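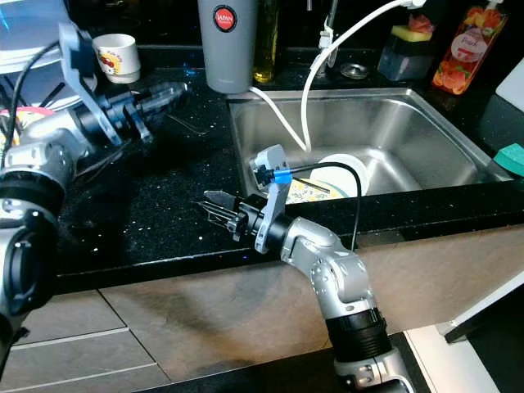
Hipólito Gaete writes that the ring under his oil bottle did not lift with dish soap, and he wants to know whether the stone has to be stripped before it is sealed again. It does not. Go to 5.5 for the stain and then 5.6 for the seal.

5. Daily Use and Care of the Sink Area

This section applies to Tritard stainless steel sinks set into a natural stone countertop. For quartz and other composite tops, follow the countertop maker's instructions and skip 5.5 through 5.7. Installation of the basin, strainer and faucet is covered in section 3. Leaks are covered in section 7.

5.1 Before first use

1. Peel off any protective film still on the basin or rim. Lift it from a corner by hand. Do not cut it with a blade while it is on the steel.
2. Wash the basin with warm water and dish soap. Rinse and dry.
3. Wipe the countertop on all sides of the sink with a damp cloth to pick up sealant dust and metal filings left from installation.
4. Check the bead of sealant between the rim and the stone. It should be continuous. If there is a gap, fill it before running the faucet.
5. Do the water test in 5.6 to find out whether the stone has already been sealed. Many fabricators seal before delivery, and a second coat on sealed stone will dry as a haze.

CAUTION: Metal filings left on stainless steel will rust in place and look like rust in the basin itself. Remove them the same day.

5.2 Arranging items behind the sink

The strip of countertop behind the basin is the part that stays wet the longest. It is also where most kitchens keep the soap, the sponge and whatever is used at the stove. The area at the start of this section is typical: a tumbler, a bottle of olive oil and a dish-soap dispenser with a sponge on top, all along the back of the counter, with a second sponge resting on the stone at the right.

1. Clear the strip completely and dry it.
2. Put back the dispenser and hand soap first, on the side of the faucet you use most.
3. Keep a finger's width between any bottle and the next so that a cloth can pass between them.
4. Place oil, vinegar and citrus-based products at least 18 inches from the basin, on a saucer or tray.
5. Leave any fitting mounted in the countertop uncovered. Do not stand a cup or bottle on top of it.
6. Move cups and tumblers that are waiting to be washed to one side of the sink, with nothing behind them.

NOTE: Where the counter is too short for step 4, use a tray with a raised lip and empty it when you wipe down. A flat coaster is not enough under an oil bottle. Oil runs down the outside of the glass after pouring and spreads past the edge of the coaster.

NOTE: A sponge can be kept on top of a dispenser or in a holder. If it has to sit on the countertop, wring it out and stand it on its edge.

CAUTION: Colored soap and colored sponges can leave dye on unsealed stone. On black granite the mark may be hard to see from above. Look along the surface from a low angle, with a lamp or window on the far side.

5.3 Dishes in the basin

1. Scrape plates before they go into the sink.
2. Stack by size, largest at the bottom. Keep the stack clear of the strainer so that water can drain.
3. Put printed or hand-painted plates on top of the stack where possible. The rough foot of a plate can mark the pattern of the one below it, especially with grit between the two.
4. Do not leave cast iron, carbon steel or plain steel wool on the basin floor.
5. Run cold water along with hot when emptying a pot of boiling water into the sink.
6. Wash or move the dishes the same day.

A Zirkero basin mat may be used under the stack. Lift it out each night and let it dry over the faucet or on a rack. A mat left in place will trap soap and leave an outline on the steel, which can be removed as described in 5.4 but will come back if the mat stays down.

NOTE: Fine scratches on the basin floor are normal with a brushed finish. They are most noticeable in the first months and blend together with use.

5.4 Cleaning the basin

Daily:

1. Take everything out of the basin, including the mat and the strainer basket.
2. Wet the steel and wipe it with dish soap and a soft sponge.
3. Rinse the walls from the top down, then the floor.
4. Dry with a towel. Water spots are minerals left behind when the basin air-dries.

Weekly, or when the steel looks dull:

1. Put a small amount of Shirima steel cleaner on a damp cloth. Do not pour it directly into the basin.
2. Rub along the direction of the brushing. On most Tritard models the lines run front to back on the floor and side to side on the walls. Check yours under a light before starting.
3. Rinse until the water no longer turns cloudy.
4. Dry, then wipe the rim and the stone next to it with a clean damp cloth. Cleaner left on stone dries white.

Rust spots: rub with the same cleaner, along the grain, until the spot is gone. If it returns in the same place, look for the source. A can, a razor blade or a steel pad kept near the sink accounts for most cases.

CAUTION: Do not use chlorine bleach, silver dip or drain opener in the basin. If any of these is spilled, flush with plenty of cold water at once.

CAUTION: Do not try to buff the brushed finish with a 4000 grit pad or any other polishing pad. The pad leaves a bright patch that cannot be blended back in at home.

5.5 Oil marks on the stone

An oil mark appears as a dark patch or ring that remains after the surface is dry. It is in the stone, below the surface, and has to be drawn out.

You will need: baking soda, water, a plastic spoon or spatula, plastic wrap, painter's tape, a soft cloth.

1. Wash the spot with dish soap and warm water. Rinse and let it dry overnight.
2. Mix baking soda with water until it has the thickness of peanut butter.
3. Spread the paste over the mark and a little past its edge.
4. Cover with plastic wrap and tape down all sides.
5. Leave overnight. Remove the wrap and let the paste dry fully in the open air.
6. Lift the dry paste with the plastic spatula. Wipe with a damp cloth.
7. Let the stone dry before you judge the result - damp granite looks darker than it is.

Repeat if a shadow remains. Old marks often take several rounds. If there is no change after the third, contact the fabricator.

Do not strip the whole countertop for a local mark. Stripping is only needed where old sealer has built up into a cloudy film, and it should be done by the fabricator.

CAUTION: Do not use vinegar, lemon juice or a general bathroom descaler on the stone. Granite resists mild acid better than marble does, but the sealer may not.

5.6 Testing and sealing the stone

Water test:

1. Choose a clean, dry spot next to the sink. This area wears first.
2. Put down a spoonful of water.
3. Wait. If the water still stands as a bead and the stone beneath it has not darkened, no sealer is needed. If the stone has darkened, seal it.

Sealing with Gornar stone sealer:

1. Clean the countertop and leave it to dry overnight. Keep the faucet off during this time.
2. Cover the basin and the base of the faucet with towels or plastic.
3. Shake the bottle. Put sealer on a lint-free cloth and wipe a section no wider than your reach, in overlapping passes.
4. Let the sealer stand for 6 minutes. Add more to any spot that dries early.
5. Wipe off everything that has not soaked in, using a second, dry cloth. Change to a fresh cloth when this one drags.
6. Continue to the next section.
7. Wait 60 minutes and repeat the water test. If the stone darkens, apply a second coat in the same way.
8. Keep the surface dry until the next day. Do not put bottles, cups or appliances back before then.

NOTE: Sealer on the steel wipes off easily while it is wet. Once dry, it has to be rubbed off with the cleaner in 5.4.

NOTE: A haze on polished stone is sealer that was not wiped off in step 5. Wet a cloth with fresh sealer, rub the hazy area, and dry it immediately.

WARNING: Open a window while sealing. Lay used cloths flat outdoors to dry before throwing them away. Keep the bottle out of reach of children.

5.7 Sealant around the rim

Inspect the bead twice a year, for instance in April and October.

1. Dry the rim and run a fingertip along the joint.
2. Mark any loose, cracked or blackened length with tape.
3. Surface mildew can be cleaned with dish soap and an old toothbrush. Blackening that does not come off is inside the bead, and that length must be replaced.
4. Cut out the marked length with a plastic scraper. See 3.9 for applying new sealant.

Do not place weight on the rim or use the sink until the new sealant has cured for the time printed on the tube.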